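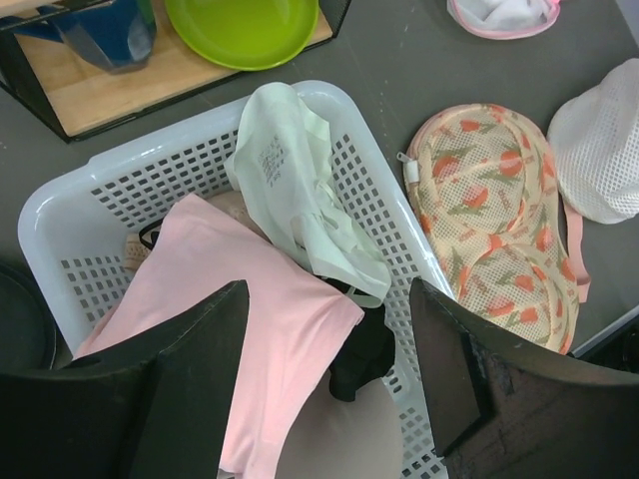
**Une machine sait-elle aujourd'hui s'occuper du linge d'un foyer ?** En partie : elle saisit un vêtement, le déplace, le dépose dans un filet, mais elle hésite encore devant une bretelle emmêlée ou un tissu qui se replie sur lui-même.

*Follville, juin.* L'atelier Ranari publie les résultats de sa première campagne d'essais consacrée aux tâches ménagères, et toute l'équipe est ravie de pouvoir enfin les partager ! Pendant 14 semaines, le programme Dedus a confié à des robots à deux bras un travail que chacun connaît : sortir les vêtements du panier, mettre le linge délicat en filet, recommencer.

Sur 3000 essais, 2449 ont été menés à terme sans intervention humaine. Les autres se sont arrêtés le plus souvent au même endroit, quand deux pièces de linge viennent ensemble ou que l'ouverture du filet se referme avant le dépôt. La vitesse reste modeste, et une personne pressée va encore bien plus vite.
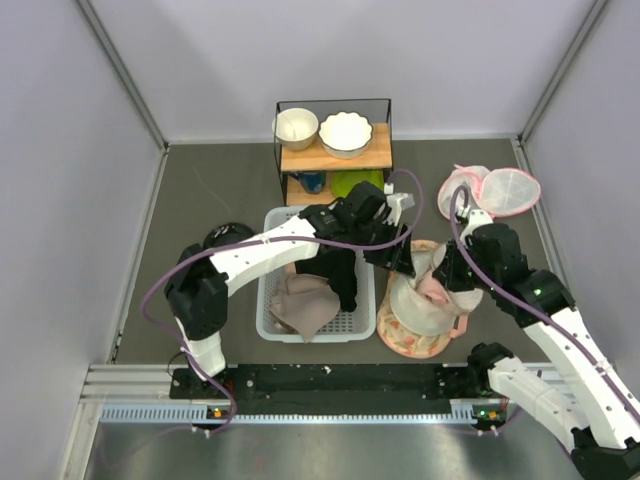 Niall MacKinnon, de son côté, trouve le chiffre encourageant mais demande à voir la suite : selon lui, un robot de maison sera jugé sur la fermeture éclair, le tri des couleurs et la chaussette oubliée au fond du tambour, bien plus que sur un tee-shirt posé à plat.

L'équipe partage cet avis et s'y attelle déjà. La prochaine campagne, menée avec la blanchisserie Lamont, portera sur 3 gestes : ouvrir un filet, le remplir, le fermer. Les essais ratés seront publiés avec les autres, car ce sont souvent les plus instructifs (et les plus discutés à la pause !).

Une séance ouverte au public aura lieu jeudi à l'atelier de Follville. Entrée libre, questions bienvenues.

**Contact presse :** atelier Ranari, Follville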